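Unexpected Release of the Gripper During Robotic Suturing: Project Report
Student project, Akitmont Technical College, 31 January 2022
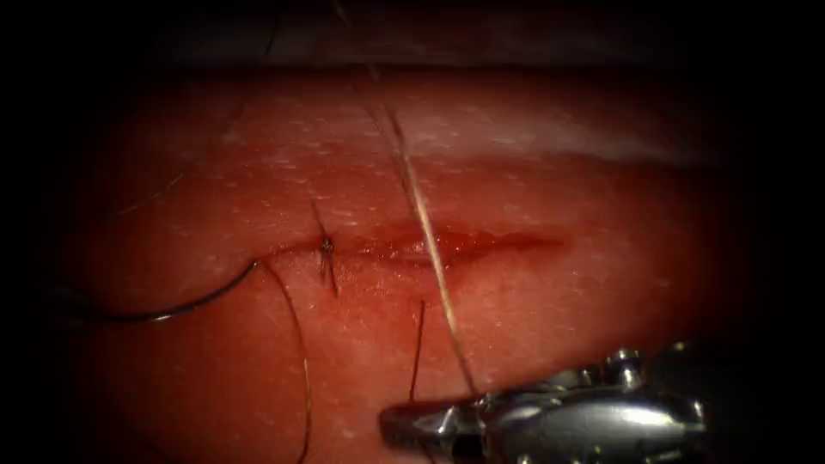 1. Background

Our group works with the Punda, a small teaching system for robotic surgery. The software that controls it is called Fakir and was written by students of earlier years. The task in our project was to close a straight cut in a synthetic tissue pad with single knotted stitches, and to measure the force on the thread while the instrument holds it tight. In January we had a fault which stopped the work, and this report is mostly about that fault.

2. What happened

In run 224 the first stitch at the left end of the cut was finished and its tails were cut. The instrument then took the pale thread and pulled it. During the hold the jaws opened without a command from the operator. They closed again after a short time, but the thread was already gone from them. The arm itself did not move. The operator pressed the stop button and we left everything in place until the log was saved.

On a practice pad the damage from such a release is small. A needle held in the same jaws would fall, and with a real patient this could be very serious. For this reason we treated the event as a safety matter and wrote it in the laboratory book as such.

3. Search for the cause

First we suspected the cable that drives the jaws. We took off the cover of the drive unit and checked the tension at both ends, and it was inside the limits of the manual. We also changed the motor plug, which had been loose once before. The fault came back the next morning.

After that we read the log more carefully. Fakir writes one line for each control cycle, and at line 1822 the grip command changed from "hold" to "home". The home command should be possible only when the arm is parked. We found that the program checks the connection to the foot pedal, and when no signal comes for 20 milliseconds it starts the pedal part again. This restart also sets the grip value to its start value, and the start value is "open".

The pedal signal was lost because its cable was lying beside the power supply of the lamp. When we moved the cable to the other side of the table, the signal was stable. We do not consider this a repair, as the program must be safe also with a bad cable.

4. Changes

The grip value is now kept when the pedal part restarts. If the signal is lost, the jaws stay as they are, the arm stops and a warning tone sounds. To open the jaws, the operator must press the pedal two times.

We tested the new version by pulling out the pedal plug during a hold. We also ran 2000 simulated signal losses without the arm, and the grip command stayed on "hold" in all of them.

5. Open points

The new version does not protect against a loss of power. In that case the spring opens the jaws, and this can be changed only in the hardware. We wrote to Vorkau, the supplier of the drive unit, and asked for a version with a brake, but we have no answer yet.

The force measurements from before the fault are kept in a separate folder. The next group should not mix them with new ones, because the thread tension was set by hand at that time.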